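Call for Participants: Brarna, the Two-Arm Laundry Project, Spring Team

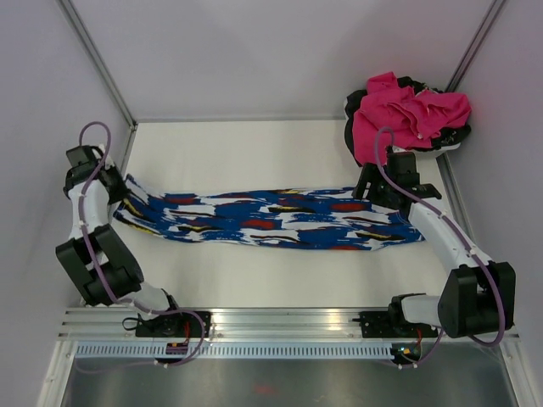
Both arms on the bench, holding a patterned cloth between them.

Brarna is a student project with a simple goal that has kept us busy far longer than we planned: we want a pair of robot arms to take a piece of clothing out of a messy pile, spread it out, and fold it the way a reasonably patient person would. We are now looking for 6 new team members to join us for the spring term, and we would love to hear from you, even if (maybe especially if) you have never touched a robot before.

We meet in the Maurya Building, second floor, in the long room past the print shop. If you have walked by in the evening and heard people cheering about a towel, that was us. The project started as a final assignment in the intro automation class and grew from there, and it now runs all year as a club with course credit available for those who want it. Our current members study mechanical engineering, computer science, textiles, psychology and, in one case, music education.

What we are working on

Folding looks easy until you try to explain it to a machine. A shirt never lands the same way twice, the hem you want is usually underneath, and a thin fabric behaves nothing like a thick one. So we teach by demonstration. One of us guides the arms through the job, the computer records every movement, and then we do it again with the cloth dropped a little differently. And again! So far the team has recorded 578 demonstrations that passed our review, and our target for the end of the spring term is 3000. You can see why we need more hands.

The recording is only part of it. Somebody has to go through each run afterward and decide whether it is clean enough to keep, write down which garment was used, and note where the grip slipped or the fold came out crooked. Somebody has to look after the garments themselves, which get washed, mended and now and then retired with a certain amount of ceremony. And there is always a cable to re-clip or a gripper to adjust before the first run of the evening.

We are also getting ready for the Darkska Open, a student folding contest where each team gets a basket of clothes it has never seen and a fixed amount of time. We entered last year with one arm working properly and one arm sulking, and finished in the lower half of the table, cheerful and very tired. This year we would like to do better than that, and the new members will be a full part of the contest team from their first week.

Open places

Demonstration operators (three places). You guide the arms through pick-up, spreading and folding. It takes a steady hand and a bit of patience, and people who sew, knit, play an instrument or play a lot of video games tend to pick it up quickly. We will train you over two evenings, and after that you work in pairs.

Run reviewers (two places). You watch recordings, mark the good and the not so good, and keep our log tidy. Much of this can be done from home. A careful eye matters more to us than any programming, though if you know a little Python we will happily put it to use.

Bench and hardware helper (one place). You help keep the arms, mounts and wiring in good order, and you help build the travel version of our bench for the contest. Some experience with hand tools is needed for this one. Soldering is a plus, and we can teach it.

What we ask

– Around five hours a week during term, including one evening session from 6:30 p.m.
– Attendance at the safety briefing before you use the bench. There are no exceptions to this, even for people who have used other arms elsewhere.
– Closed shoes, hair tied back, no scarves or dangling sleeves at the bench.
– A willingness to write things down as you go. Our notes are the only reason the project survives graduation every year.

You do not need your own laptop, and you do not need to have passed any particular class. First-year students are welcome, as are graduate students and staff. If you use a wheelchair or would like to work seated, the bench controls can be lowered, and please tell us anything else that would make the room work better for you.

What you get

Two course credits if you register through the Cikik office (ask for the project studies form), or a letter describing your work if you prefer to take part without credit. Travel and lodging for the contest are covered. There is soup on recording evenings, made in a very large pot by whoever lost the previous week's folding race, and you will come away able to fold a fitted sheet, a skill that has impressed more than one set of parents.

We also try to give everyone a small question of their own to chase. Last term one member looked at whether it helps to grab a cloth by its corners or partway along the edge, and her short report is now the first thing we hand to newcomers. If you have a question like that in the back of your mind, bring it along, and if you don't, one will probably find you by the third session.

How to apply

Send us a short note, a page at most, telling us who you are, which place interests you and which evenings you are free. We don't need a résumé or grades. If you have made or repaired something you are proud of – a quilt, a bicycle, a piece of code, a birdhouse – tell us about it, because we enjoy reading those parts the most.

Notes can be left in the Brarna mailbox at the Cikik office or dropped off in person in Room 358, where Malsha Barua, our project lead, keeps open hours most afternoons from 2 to 4 p.m. She is glad to answer questions and to show you the bench before you decide. We are taking applications through the end of December and will write back to everyone, whichever way it goes, before the spring term begins.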